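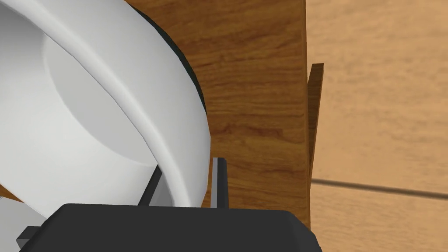
A white bowl with a thick rounded rim, shown in a computer rendering.

Salt dough is a modeling material made from flour, salt and water. It is used for ornaments, small figures, beads, hand impressions and pretend food. The dough is shaped by hand or cut with cookie cutters, then dried in the air or in a low oven until it is hard. Finished pieces can be painted and sealed. Salt dough is not meant to be eaten, and its high salt content makes it dangerous to pets.

Composition

The most common mixture is two parts all-purpose flour to one part fine table salt, with just enough water to bring them together. Flour forms the body of the dough. When it is wetted and kneaded, the proteins in it link into gluten, which lets the dough stretch without crumbling. Salt adds bulk, slows mold and makes the dried piece harder. Coarse salt leaves a grainy surface and is usually avoided, although some makers like it for snow or stone effects.

Self-rising flour contains baking powder and causes pieces to puff and crack in the oven. A spoonful of vegetable oil makes the dough smoother to handle but can leave the surface slow to take paint. Some recipes replace part of the flour with cornstarch, which gives a whiter and finer dough.

Preparation

The dry ingredients are stirred together in a bowl and the water is added a little at a time. The dough is kneaded for 10 minutes, or until it no longer sticks to the hands. A dough that is too wet sags when it is shaped, while a dry one splits at the edges. Wrapped tightly, it keeps for a day or two in the refrigerator. After that it begins to weep as the salt draws out water, and it needs more flour.

Flat ornaments are rolled to a quarter inch thick. Holes for ribbon are made with a drinking straw before drying. Separate parts, such as leaves or ears, are joined by scoring both surfaces and brushing them with water. Thick figures are often built over a core of crumpled foil so that they dry more evenly.

Drying

Air drying takes from two days to more than a week, depending on thickness and humidity. Pieces are turned once a day to keep them from curling. Oven drying is faster. Temperatures of 200 to 250 degrees Fahrenheit are usual, and thin ornaments take two to three hours. Higher heat browns the surface and traps moisture inside, which leads to bubbles. Browning is sometimes wanted, as in wreaths and braided baskets made to look like bread, and may be deepened with a wash of beaten egg.

Coloring and sealing

Food coloring, cocoa powder or ground spices can be kneaded into the raw dough. Dried pieces are more often painted with acrylics. Watercolors work but soak in unevenly. Because salt takes up moisture from the air, an unsealed piece may soften in damp weather. Two or more coats of clear varnish are applied to the front, back and edges, including the inside of any hole.

Regional and club styles

The Prulham style is named for the town where Milagros Villalba taught evening classes in dough modeling. It uses uncolored dough, pressed leaf patterns and a matte varnish. Her pupil Nicanor Pereyra moved to Bustos and worked on a larger scale, making wall plaques from separate tiles glued to a backing board. His pattern booklet, Wimell, contains 159 designs, most of them birds and fruit.

Storage and repair

Finished pieces are wrapped in tissue and kept in a dry, closed box. Plastic bags can hold moisture against the surface. Clean breaks are mended with white glue, and chips are filled with a paste of fresh dough and water, dried, then repainted. A piece that has gone soft but has not lost its shape can often be dried again in a low oven if it has no varnish on it.

See also

Bread dough art
Cornstarch clay
Papier-mâché
Polymer clay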